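Keeping the Bottle Cell Alive: Final Project Report

Ekua Quaye
Project partner: Gifty Zakaria
Submitted 26 December 2021

1. What we were given

Our project was to take over the bottle cell from last year's group, get it running in simulation, and keep it running long enough to measure something. The cell is one arm, one two-finger gripper, one blue crate and a supply of brown bottles. The handover document was half a page and ended with "should work, good luck." Both statements turned out to need revision. 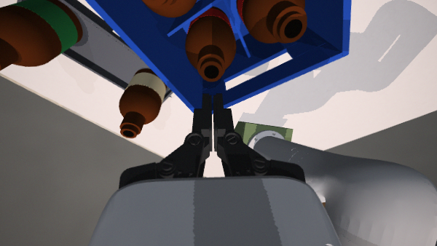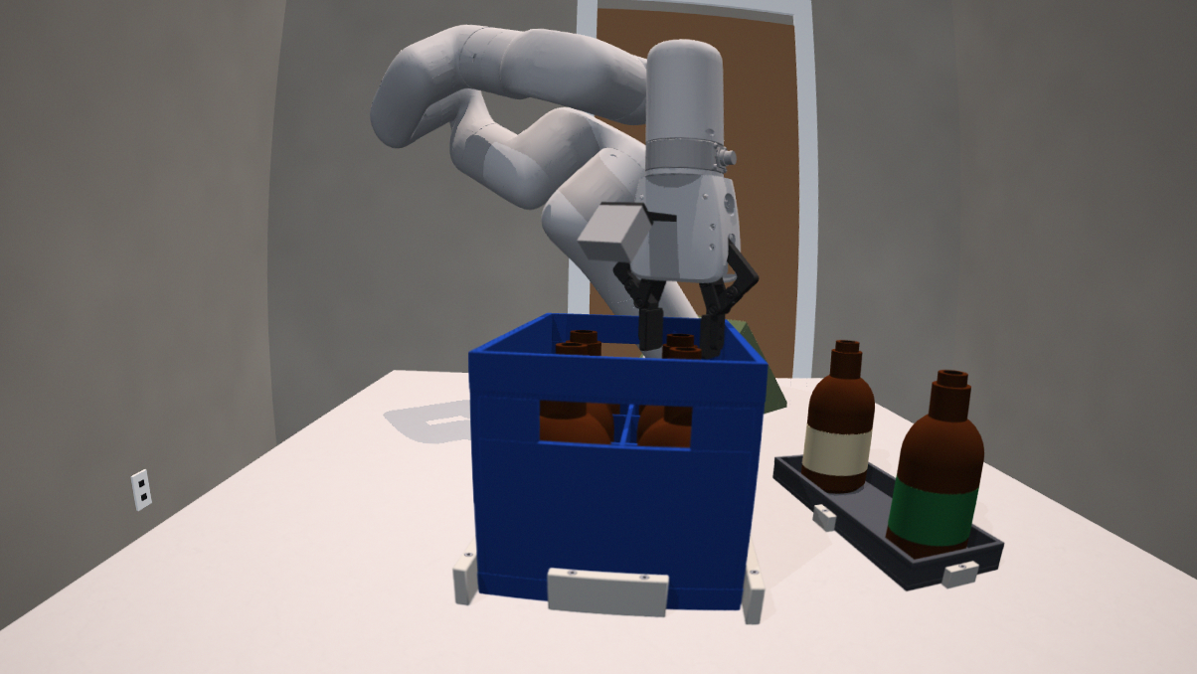
Simulated cell: arm, gripper, blue crate, brown bottles.

The job of the cell is to move bottles between the crate and the tray without knocking over their neighbors. The software that plans the moves is called Jinex and was written by a student two years ahead of us who has since moved to India and answers email about once a month, always politely. The scene file, with the table, the fixtures and the room, is called Sinier. We never learned why. Asante is the name of our own part, a set of scripts that checks the cell before each batch and complains if something has drifted.

2. State of the cell at handover

Gifty loaded the scene on the first day in July and pressed run. The arm went to its home pose, thought it over, and drove its fingers straight into the table. A simulated table doesn't dent, so we got to watch this as often as we liked.

We wrote down every fault before touching any of them. This was Gifty's idea and I was against it, as I wanted to fix the table thing immediately. She was right. Three of our faults were the same fault wearing different hats, and if I had started patching I would have patched it three times.

The shared cause was the tool frame. Someone had swapped the gripper for a model with longer fingers and left the old fingertip offset in the Jinex settings. So the arm believed its hand ended 9 mm sooner than it did. In free air that is nothing. Over a crate full of glass necks it's the whole afternoon.

3. Setting it up again

Tool frame. We measured the finger length from the gripper model, with the fingers closed and then with them fully open. The two numbers are different, because the linkages swing the pads through an arc and the tips rise as they spread. Jinex only takes one number. We gave it the closed length and added a correction in Asante that depends on how wide the grip is. It isn't pretty but it holds.

Crate position. The crate pose in the scene file and the crate pose in the planner were two separate entries, typed in by hand by two separate people, and they disagreed. We deleted the second one and made the planner read the first. I would like this counted as our main engineering contribution, although it was mostly pressing the delete key.

Bottle contact. The bottles originally had a contact shape that was one plain cylinder from base to cap, as wide as the body all the way up. This made the crate look completely full to the planner, with no room for a finger anywhere, and it refused every pick on the grounds that it was impossible. We replaced the cylinder with a stack of three: body, shoulder, neck. Planning got slower and the picks came back.

Grip force. Too little and the bottle slides out halfway. Too much and the physics engine gets nervous and fires the bottle across the room. We settled on a value by trying it low, raising it until the slipping stopped, then adding a small margin. The supervisor asked us for a derivation. This paragraph is the derivation.

4. Looking after it

Once the cell worked, it didn't stay working, which we had somehow not put in the schedule. Settings files got overwritten by old copies. An update to the physics engine changed the default friction and said so in line 473 of the release notes. For a week all our bottles behaved like soap.

The Asante check now runs before every batch. It does the following:

Moves the arm to home and compares the joint angles with a saved set.
Closes the gripper on nothing and reads the finger gap.
Lowers the closed fingers to a test height above bare table and reads the distance.
Picks one bottle from the crate, holds it for a count, puts it back.
Compares friction, grip force and tool length with the values in a locked file.

If any of these fails, the batch doesn't start and we get a message. Gifty wrote the messages. The one for friction reads "soap again."

5. Results

We ran 4000 pick attempts with the final settings, split into overnight batches. Of these, 707 failed. That is a little under 18 percent, and I'd love to present it as a good number. It is a good number compared with our first batch, where the cell was mainly working on the table.

Most of the failures were in the corner cells of the crate, where one finger has to fit between the neck and the rim. The middle ones were much better. Turning the wrist so that the fingers close along the diagonal helped in the short tests we made, but we ran out of time to repeat the whole set that way and so we don't claim it.

A smaller group of failures happened at the tray. The bottle arrived, stood, and was then clipped by a finger on the way out, since the planner opened the gripper and lifted at the same moment. Adding a short pause between the two fixed nearly all of it. We found this in the last week, naturally, and the 4000 runs above were done without the pause.

6. For whoever gets this next

The settings are in one file now. Please leave them in one file. Run the check even when you are sure, and especially after any update. If you change the fingers, change the tool length the same day, before lunch.

The grip correction in Asante assumes this exact gripper. The table of values is in the scripts folder with a note on how we measured it, and the note is longer than half a page. Start with the corner cells and the diagonal wrist angle. If Jinex does something strange at startup, write to India early in the month.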